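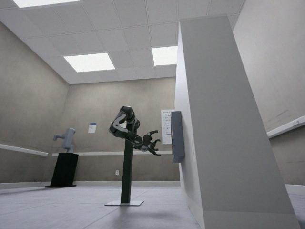

Brown and tan areas come out greenish on the Dratex wide-format printer in the second-floor print room. It started after the September driver update. Grays are not affected. A dark post on a pale gray floor prints neutral, and so do black parts next to white ones. Plain text is fine too. The same files look right on screen and on the old Veditz desktop printer.

Ticket 2368
Opened: Friday, October 29, 2021
Reported by: Carmela Bermúdez
Assigned to: Ayman Bitar
Priority: 2

Steps already tried by the reporter
Cleaned the heads twice. Replaced the yellow cartridge. Restarted the print server. Printed from another computer, with the same result on matte and coated paper.

Muted tan that shifts from pale beige to golden brown is the hardest case. The beige end holds up. The darker end picks up the green.

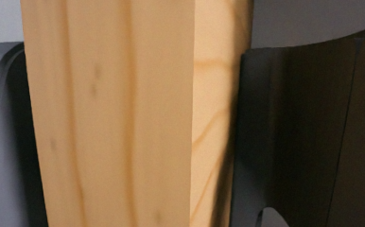 Settings checked (Ayman)
Nozzle test is clean, no gaps. Firmware is current. The paper profile in the driver was set to Auto, and the Stollmont matte profile we normally use is no longer in the list. The update seems to have removed it — the file is still on the server.

Reinstalled the profile and sent one page. Better, but the green is still there in the midtones.
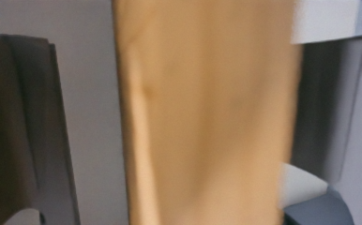

Could two programs be correcting the color at the same time?
They can, and it is a common cause of a color cast. Turn off color management in the driver and leave it on in the layout program, or the reverse. Only one of them should be converting. 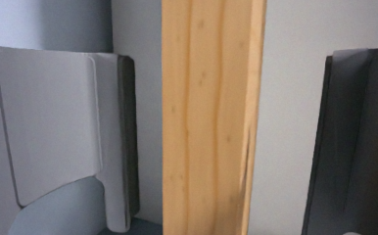 Found it. The update had switched driver correction back on, so every page was converted in both places. I turned it off on the server queue and printed again on matte. Honey-orange tones and the darker orange lines in them are now separate from each other, with no green.

Carmela compared the new page with a print from before the update and accepted it. Coated paper is still to be checked — Silviu Bogdan has the next roll on order. Leave the ticket open until then. Anyone with a local copy of the driver has to change the setting on their own computer.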